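OK so a few of you asked what happened to my job after the robot news in June. Short version: I still have it, and it's a different job now. Long version is this thread, get a coffee.

For anyone new, I work at Zaltotton. We run break rooms and coffee counters in office buildings. You put your cup down somewhere dumb, one of us comes by with a cart and makes it go away. I did that for years. On a big day our building goes through 700 cups and I have personally met most of them.

Then management signed up for a thing called Hivell, which is our in-house name for "a robot arm learns to clear the cart when it comes back to the dish room." They needed someone from the floor to help teach it. I put my hand up mostly to get off my feet (I was wrong about that part!)

So now I spend half my week upstairs in 506 with a rolling cart, some clear plastic cups and an arm that has never once been in a hurry.

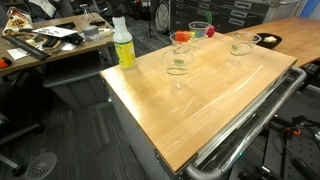
Jinlong Yao
posting from work, on break, 10:15 am

The cart is my whole world now. Nice wooden top, big chrome handle, and all day long I put cups on it in different places so the arm can practice. Close together, far apart, one hiding behind another. The one behind another is the hard one. Clear plastic in front of clear plastic, I'd struggle too before coffee.

People hear "training a robot" and picture me typing. I'm not typing! I steer it through the move, it gets recorded, I mess up the cart again, we go again. On a good shift that's 200 runs. My old supervisor came up to watch and lasted maybe five minutes before she said it was like watching somebody teach a toddler to set the table – she has four kids so I took it seriously.

Things I know now that I didn't know in spring: how a cup tips if you grab it too high. How much squeeze is too much squeeze. I knew all that with my hands already, I just never had to say it out loud. The engineers kept asking me "how do you decide which cup goes first" and I had to go home and think about it.

(The answer is you take the one that's going to fall. You always take the one that's going to fall. They wrote that down on a whiteboard and it's still up there and I'm a little proud.)

The colored blocks are for warmups, by the way. Easy to see, don't roll, don't crush. Whenever the arm has a bad morning with the cups we go back to blocks for a while and everyone feels better, me included.

Glare! I never thought about glare in my life. The light comes down on the wood and leaves these pale streaks, and add a see-through cup on top of that and you've got a real problem. Downstairs I'd just tilt my head. The first thing I learned upstairs is how often I tilt my head.

Now the part you all want, which is what it did to the crew.

No one on my shift got let go. I'm putting that first so you don't have to read the whole thing with your stomach in a knot like I would. What did happen is two people left over the summer and their spots didn't get posted. You can call that what you want. We have our own words for it in the locker room.

The dish room end is where it's really changing. That used to be the spot you got put on if your back was bad or you'd had it with customers. Quiet, warm, radio on. You unloaded carts for hours and talked. If the arm does the unloading then somebody's still in there watching it, but it's one person and there's no one to talk to.

I brought that up in a meeting. I said you're automating the sitting-down job and leaving us the walking-around job. There was a pause. The project lead said she hadn't looked at it that way, and to her credit the next version of the schedule had everybody rotating through the arm station so it doesn't all land on the same knees.

The schedule is its own saga. We switched to Brekeo at the same time, which hands out the rounds on your phone. So some of what people blame on the robot is really Brekeo. The robot doesn't know what time it is. Brekeo very much knows what time it is.

Example: the old way, if floor three had a birthday, you'd hear about it and go early. Brekeo has no idea about birthdays. For the first couple weeks we had carts coming back stacked like a bad game of Jenga, and then people said "see, the robot can't handle it." Well no, and I couldn't have either!

I fought for a notes box and we got a notes box. It says things like "cake, 2 pm, bring extra bags." Best feature in the app and it's just a place to type.

Pay, since it'll be the first question. I got a bump for the training hours only. So I'm two different wages depending on which floor I'm on. I've asked for one number for the whole week and been told it's being looked at. It has been looked at for a long time. I hope it has good eyesight.

I do like it though! I want to be fair. Last month the arm picked up a cup, set it down crooked, the cup wobbled, and the whole room made the exact same noise. Four grown adults going "ohhhh." You don't get that pushing a cart down a hallway.

And my wrists are better. I wasn't going to mention it but they are. Steering is shoulder work, and if you've unloaded carts for a living you know what your wrists feel like at the end of a week.

Wiping is next on the list. Cups are one thing, they're either picked up or they aren't. Wiping is a judgment call. How clean is clean? I can tell you when I see it, and that's a terrible answer if you're the person who has to turn it into software.

We've got the sponge in its bowl on the desk next door and the squeeze bottle on the back corner of the cart, same back corner every time if I have any say in it. Two of the engineers think the bottle should move around so the arm learns to look for it. I think anyone who moves the bottle should have to work a lunch rush.

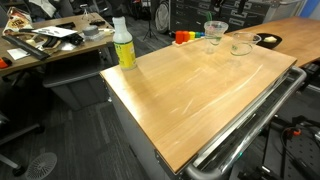

One reply already, from Qiu, asking if I'm not just training my own replacement and whether I've thought about what I'd say to the folks downstairs in a year.

Yeah Qiu, I've thought about it. I think about it on the elevator, which is where I do all my thinking now. If I said no to the training they'd have used someone who's never cleared a cart, and the arm would still be coming, and it'd be worse at it, and the crew would be stuck cleaning up after it. That's the best I've got. Some days it sounds fine and some days it sounds like something I tell myself.

What I'd say to the folks downstairs is what I already say to them, which is come up and try it. Three have so far. One hated it. One was better than me in an hour, very annoying, she plays a lot of video games. One mostly wanted to see the view.

I also asked for something in writing about hours. Not a promise forever, I'm not a kid, just that nobody's week gets cut while we're the ones teaching it. We got a letter that covers the trial. It's short and it has a lot of "intends to" in it. I keep a photo of it on my phone anyway.

If your workplace is about to do one of these, a couple of things I'd ask for up front. Get the training hours paid at the higher rate from day one, I waited and I regret it. Ask who's on the hook when it jams. For us the first answer was "whoever's closest," and I'm here to tell you whoever's closest is going to be late on their round and the app is going to mark them late.

That one did get fixed. There's a jam button in Brekeo now and it stops your clock. I pushed it nine times the first day, twice for real jams. Don't tell on me.

Also get them to spend a shift with you before they set anything up. Ours did it after. The lead came on a round with me and couldn't believe how many cups still had stuff in them. All that practice with nice light cups and then real life hands you half a latte. She was very quiet in the elevator and then the half latte went on the list of things to train.

Which we haven't gotten to, so if anyone asks me when the robot's taking over, I say ask me after the lattes.

Somebody's going to want to know if it has a name. The engineers call it "the arm." Downstairs they call it Kevin. I don't know why Kevin and I've asked.

Break's almost over. I'll answer more tonight after dinner, pay questions included, but I can't post the letter so please stop asking for the letter – I'd get a talking-to and I've used up my talking-to for the month with the jam button.

Oh and whoever on six keeps stuffing napkins inside the cups before they go on the cart, I see you. Kevin can't do napkins. That's still me down there on the afternoon round, pulling them out with two fingers.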